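4.2 Small containers and the sorting of loose items

Earlier work on household tidying (Yau; Prostitz) holds that people put small things away by likeness of use. We doubt it. In the Urham homes, the same object went into different containers depending on what stood nearest, and the label people gave the container afterward looks to us like an excuse.

Of the 103 placements we coded, 80 went to the nearest open container. The soap dish is a hard case for the older view: a ribbed floor has one plain purpose, yet soap was rarely what people put there.
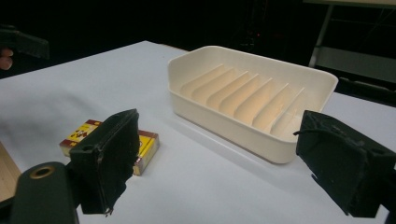

Matchboxes give the likeness account its best showing, and even that is thin. Only 10 were placed with candles or lighters, and 4 of those were moved within the same session.

Figure 3. A ribbed cream soap dish and a yellow matchbox on a white tabletop.

Toft reads the Bulville results as support for fixed household categories. His coding, though, took people's stated reasons at face value – a choice we cannot defend for objects this small, which are often put down with no reason at all.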